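**Paying for a photo book from family negatives – how much should I keep back for printing?**

Posted by Joelle Hourani, 9/21/18

I've spent the last four years photographing my aunt and her two sisters in the house where they grew up, and I'd like to make a book of it. I have 169 pictures I'd be happy to print, plus a box of old family negatives from Mazza, my uncle's side, which nobody has scanned.

I've had a quote for 300 copies from a small printer called Flellau, and another from Allatix, who only do short runs. The Flellau price per book is much lower but I'd have to pay half up front, and I don't have anywhere to keep the boxes. I've never sold a book before. I have had work in two group shows and that is about it.

My other worry is the edit. Everyone who looks at it picks different pictures. My aunt wants the portraits. A friend who designs books wants mostly rooms and things, with hardly any faces. I've made a dummy with the old negatives at the front and my own work after, but it reads like two separate books. 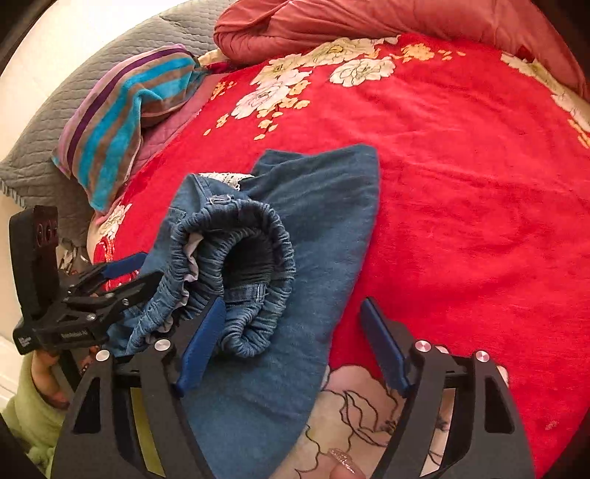 Should I go for the short run first and see how it does, or wait until I can afford the bigger one? And is it usual to mix found family pictures with your own, or does it need to be one or the other? I'm also unsure about plain interiors. I have plenty like the bed with the red flowered cover and the striped towel over one of the pillows, and I can't tell whether they mean anything to a person who doesn't know the family.

---

**Primo Santoro**

Short run first. I did it the other way in 2014 and I still have books under the stairs.

With a short run you'll lose money on each copy or break even at best, so don't think of it as the thing you sell. Use it to show people. Send copies to the handful of publishers and bookshops you'd really like to be with, take one to every fair you go to, and keep 10 for yourself, as you will want them later and they do go. If a publisher takes it on they'll want to change the size and the paper anyway, and you'll be glad you haven't got 300 of the old version.

Before you sign anything with either printer, ask for:

- a proof on the paper they will use for the book, of your darkest picture and your reddest one
- the cost of delivery in writing
- what happens if the binding fails, and how many spoiled copies they allow for

Reds are a pain in print. They either go orange or fill in, and on uncoated paper you lose the detail in them. I had a cover reprinted because of it and the second one was only slightly better. Leave room in the budget for a second proof.

On storage, some printers will hold stock for a few months if you ask at the start. They won't offer.

---

**Natalina Ferraro**

I can't help with printers but I can say something on the edit.

Mixing found and new pictures is quite normal. Where it tends to go wrong is when all the old ones are at the front like a history lesson, which sounds like your dummy. Try breaking them up. Make small prints of everything, put them on the floor, and pair each old picture with a new one by shape or colour and leave the date out of it. You'll probably end up with 8 or so pairs that work, and you can build out from those.

Get the negatives scanned before you decide anything, though. You may find there's very little there, or that it ought to be a book on its own.

As for the rooms, keep more than you think. Readers who don't know your family will look for their own in the beds and kitchens. What you don't need is several of the same room in the same light. Pick one and be strict.

Also, have your aunt and her sisters agreed to the book in writing? And whoever owns the negatives? It is a dull conversation but have it before the proofs are paid for.

---

**Sandro Cattaneo**

Jeter do scanning by post, I used them for my dad's slides. Nearly three weeks to come back but all fine. Don't pay extra for the dust removal, it smears the grain.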